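Skondar Hand-Held Gripper Kit, Classroom Pair: Review After One Term

Category: Teaching hardware
Tested by: Polton Robotics Club, laundry folding project
Configuration: two grippers, dark blue pads, standard pivot set
Rating: 8 out of 10

Our club spent the fall term on a student project with a narrow goal: record enough garment handling by hand to train a simple folding policy. The students needed a pair of grippers they could hold, with the same finger geometry as the arm they would later program. We looked at building our own from the Wemik plans, which are free, and at the Skondar kit, which is not. We bought the Skondar. This review covers assembly, handling, pads, durability and the parts of the package that did not suit a student group.

Assembly

The kit arrives as a flat box of molded parts, pins and screws. The printed guide is short and assumes the reader has put together a linkage before. Two of our students had, and the rest had not. The first gripper took a full club session. The second took less than half of that, and most of the time went into setting the pin tension on both sides so the fingers met at the center.

Pin tension is the one adjustment that matters. If one side is tighter than the other, the slack finger arrives first and pushes the cloth across before the grip closes. The guide gives this a single sentence. It should have a page and a drawing.

The small screws are the same head size throughout, so one driver does the whole job. There were no spares in our box.

Handling

The mechanism is symmetrical, and left-handed students reported no trouble with it. Travel is smooth from fully open to about the last quarter, where the return spring gets noticeably heavier. Younger students found this tiring and began swapping out after a few garments. We ended up with a rotation written on the whiteboard.

Shirts are the hard case. A T-shirt with a flat hem can be picked up at both corners by a student with ten minutes of practice. Long sleeves are slower, as the sleeve has to be brought in over the body before the first fold and tends to drag the shoulder with it. A curved hem adds another problem: the corners do not sit on the same line as the middle, and the front and back layers can separate when only one is pinched.

Most of our recording was done in ordinary bedrooms at the students' homes, on a bed, with both grippers in use. A soft surface gives under the fingers, and the blunt tips need that give to get beneath an edge. On a bare tabletop, the same grip failed often enough that we put down a folded blanket.

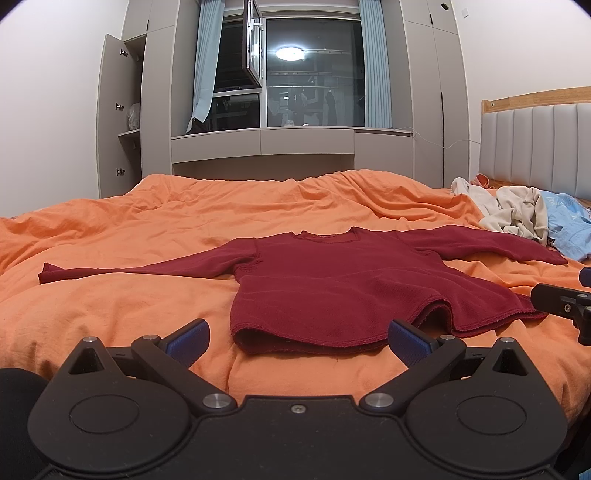

Long-sleeved top on the bed, grippers at the hem. The fabric is raised in a fold toward the right.

A raised fold like that one is useful. Students learned to look for a spot where the cloth already stood away from the bedding and to close on it there, then work outward to the corner. We wrote this into our procedure in October, and the number of discarded recordings fell.

Pads

The textured pads hold cotton knit, fleece and towel cloth well. Smooth lining material slips. Lint builds up in the texture and reduces grip before it is easy to see, so we wipe the pads with a damp cloth at the start of each session. Replacement pads are sold only in sets of 8, which is more than a club with one pair will use in a year.

The matte black housings show every speck of dust. This has no effect on function.

Durability

We logged 1140 folds across the term with the pair. One pivot pin worked loose at fold 101 and was retightened with thread compound. Nothing has cracked. The flat central plate has picked up light scratches from being set down face first.

Compared with the alternatives

The Wemik design costs far less in material and can be printed at school, but our test print flexed at the inner arm joints under load, and the students could feel the fingers twist. A group with a good printer and a patient advisor could stiffen it. The Hashemi trainer is the more refined tool, with a lighter spring and a better guide. It is also sold one at a time, and two of them exceeded our budget.

What we would change

A lighter spring option for smaller hands. A proper chapter on pin tension. Spare screws in the box. Pads in sets of four.

Recommended for clubs from middle school up that plan to work with cloth for at least a full term. For a weekend workshop, the assembly time is too high.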